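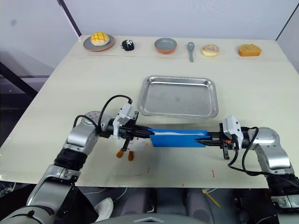 Chapter 7
Laying Out a Shared Work Table

Learning Goals

After studying this chapter, the student should be able to divide a table into working zones, place instruments in a tray in an accepted order, and keep food and tableware apart from a work surface.

7.1 The Table as a Work Area

Most people in a training room will share a table at some point in the day. One person may be folding cloths while another lays out tools or sets down a plate. The quality of the work depends in large part on how the surface was divided before anyone began. In this book a work table is described in three bands: the near band, where the hands do their work; the middle band, which holds the tray; and the far band, which holds everything not in use.

The Fekthorpe course, on which this chapter is based, was first taught in August to a group of 30 students. Its exercises use ordinary objects such as plates, bowls, spoons, buns and cake together with a metal tray and a small set of instruments. The mixture is intentional. Students are asked to judge what belongs in each band before they are given any rule.

7.2 The Tray

A tray used for instruments should have a raised rim and a smooth surface that can be wiped in a single pass. Stainless steel is the usual choice. The tray is set down empty, and its position is settled before anything is placed in it. Moving a loaded tray is the most common cause of disorder recorded in the Tarnska exercise books, where it appears in 179 of 285 entries. 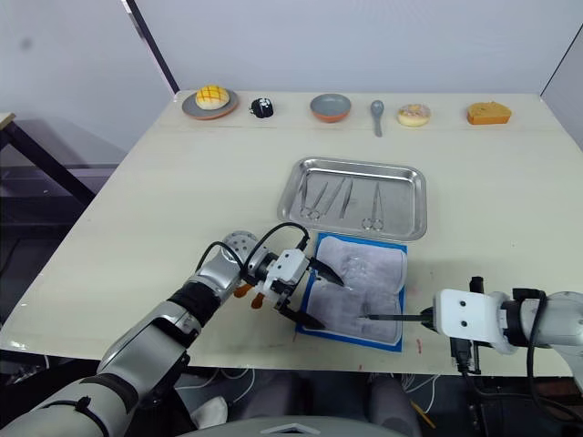

Instruments are laid side by side, roughly parallel, with a clear space between each one and the next. Scissors and forceps may share a tray for practice purposes. A slight diagonal is acceptable, provided that no instrument rests on another and that finger rings can be reached without lifting a neighboring piece. A cloth pad, where one is used, lies in front of the tray on a firm board. It should be smoothed flat before work starts.

7.3 The Far Band

Food on a practice table stays along the far edge, in a single row. A bun is kept on its plate. Bowls stand upright, and a spoon is laid with its handle toward the worker - a small point, but one that examiners look for. In a treatment room, food is not permitted on the table at all, and students must not carry the practice layout over into that setting.

Key Terms

Band, far edge, firm board, parallel layout, raised rim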